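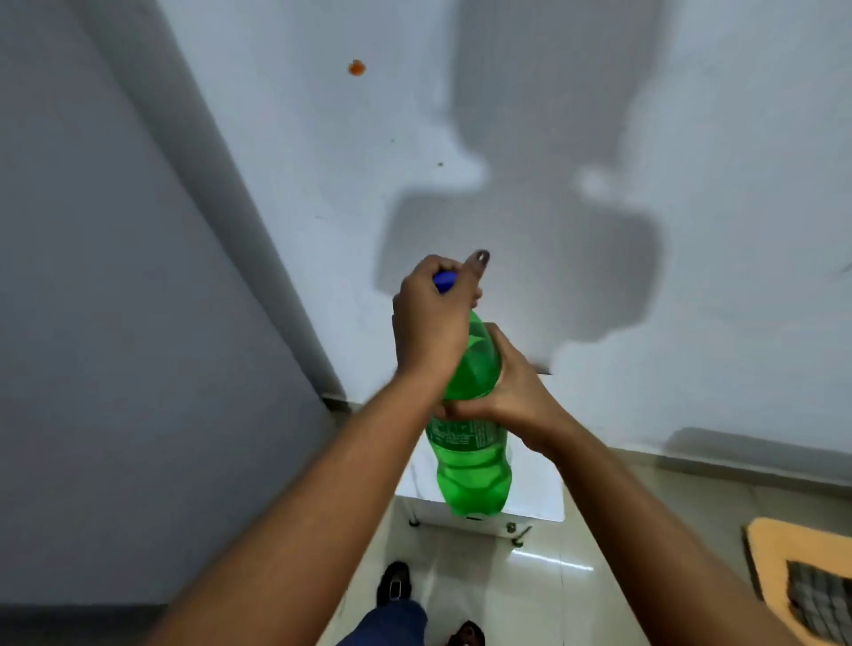

Pressemitteilung

Brolto nimmt zweite Abfülllinie in Skirkeck in Betrieb

Skirkeck, im April. Der Getränkehersteller Brolto hat am Standort Skirkeck eine zweite Abfülllinie für Limonaden und Mineralwasser in Betrieb genommen. Die Bauarbeiten dauerten zwei Jahre und wurden bei laufender Produktion ausgeführt. Am Standort sind derzeit 114 Mitarbeiterinnen und Mitarbeiter beschäftigt, die künftig in drei Schichten arbeiten.

„Mit der neuen Linie können wir kleinere Chargen wirtschaftlich abfüllen und unsere Kunden in der Region kurzfristiger beliefern“, erklärte Geschäftsführerin Tahira Baloch bei der Inbetriebnahme. Das Unternehmen füllt seit dem Jahr 2000 in Skirkeck ab. Die bestehende Linie bleibt erhalten und wird im Herbst technisch überholt.

Im Zuge der Erweiterung wurde auch die Verladung neu geordnet. Lastkraftwagen erreichen das Werk nun über die Zufahrt Nord, wodurch die Ortsdurchfahrt entlastet wird. Die Transporte zum Zentrallager Osar übernimmt weiterhin die Spedition Lodhi.

Werkleiter Howard Fairclough dankte den Anwohnern für ihre Geduld während der Bauzeit. Die Restarbeiten an den Außenanlagen sollen vor den Sommerferien abgeschlossen sein. Für Schulklassen und Vereine werden Werksführungen wieder nach Voranmeldung angeboten.

Pressekontakt:
Brolto, Unternehmenskommunikation, Werk Skirkeck
Abdruck honorarfrei, Belegexemplar erbeten.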